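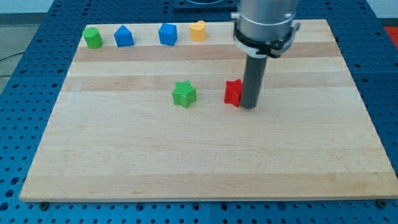

**Is the Stuveck caption contest coming back?** Submissions for the second round open in July, on the same forum as before.

The contest asks people to take a still from a weepy period drama and paste in a walrus. Last time the limit was 1000 entries, and it filled in 30 hours, mostly with walruses at balls, walruses at deathbeds and one walrus reading a will to two disappointed nephews.

Zurero, the image host that carried the originals, has since dropped its free accounts, so everything now lives on Cloritz — a site whose main feature is still being online. Old links will break. Some of them deserve it.

The rules are the same apart from one addition: the walrus must be visible. Last round's runner-up, "Fog at Ajayi Manor," was a gray rectangle, and the argument under it is still going.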